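Retail & Housewares | Regulation

Navarrete adopts single labeling rule for household storage bins and planters

By Octavio Saavedra
June

Navarrete will require a standard load and material label on plastic storage bins, planters and similar open containers sold for home use, under a rule published this month by the regional trade office. The rule replaces two older sets of requirements, one covering storage goods and the other covering garden goods, which had drifted apart over several revisions.

Under the old arrangement, a container sold as a planter had to state its drainage type but not the weight it could carry. A container sold as a storage bin had to state a carrying weight but could leave out the type of plastic. Products sold for both purposes were tested twice, or were sold under one heading to avoid the second test. The trade office said 129 product lines on the local register were listed under both headings with figures that did not match.

The new label has four required fields: resin or base material, rated static load, rated lifting load, and temperature range for normal use. Static load is the weight the container can hold while standing on a flat surface. Lifting load is the weight it can hold while being carried by its rim, handles or straps, and is usually the lower number. Makers may print the fields on the base, mold them into the wall, or attach them as a permanent sticker. Hang tags alone will not be accepted.

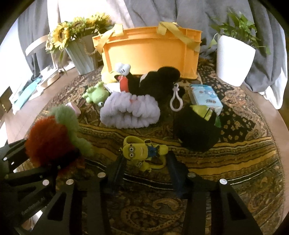
A storage bin with straps over its rim, between two planters.

Handles and straps take up the longest section of the text. Rope, fabric and molded handles will be tested as part of the container, with the load applied at the attachment point for the full length of the test. Until now, a handle supplied by an outside firm could be certified on its own and fitted later without a further check. Decorative handles that are not meant to bear weight can still be used, but the label must read "not for lifting" in letters the same height as the load figures.

The lifting test itself has been changed. A filled container is raised, held, lowered and rested, and the cycle is repeated 2233 times. Any crack longer than the wall thickness counts as a failure, as does any permanent change in the shape of the rim. The number of cycles was carried over from the older storage standard, where it had applied only to bins with lids. Open bins were previously given a single lift at one and a half times the rated load.

Planters are treated slightly differently. Because they are normally filled with damp soil and left in place, the static test runs for 7 days with water added daily. Tall, narrow planters must also pass a tilt test on a sloped board, both empty and filled to the marked line. A planter that passes only when filled may still be sold, provided the label says so.

Toltov, which molds bins and window boxes at its plant outside Navarrete, said most of its range would need new labels but no new tooling. In a written reply, the company said the rim on one older bin would be thickened before it is submitted. It did not name the product or give a cost.

Trokero, an importer, said its main concern was stock already in warehouses. Goods made before the rule takes effect can be sold for one more season under the old labels, but only if the importer can show the production batch. Trokero said batch marks on some lower-priced planters were incomplete and that it was asking suppliers for records. The trade office has said that invoices will be accepted where a batch mark is missing, as long as they identify the mold.

Testing will be handled by Flernine, the laboratory that already holds the contract for kitchenware. The laboratory expects each submission to take 2 weeks from receipt of samples. Three samples are needed per size, and color variants of the same mold can be covered by one report if the resin is unchanged – the darkest color is the one tested, as it reaches the highest surface temperature outdoors.

Ceramic, metal and woven containers are outside the rule, as are containers under one liter. Plastic liners sold inside woven baskets are included when they can be removed and used alone. A draft annex on recycled resin was left out of the published text and will be issued separately.

Recent in Housewares

Flernine adds second test line for kitchenware
Trokero moves import records to new depot
Drainage markings on window boxes: what changed
Comment period opens on recycled resin annex
Toltov reports longer lead times for molded lids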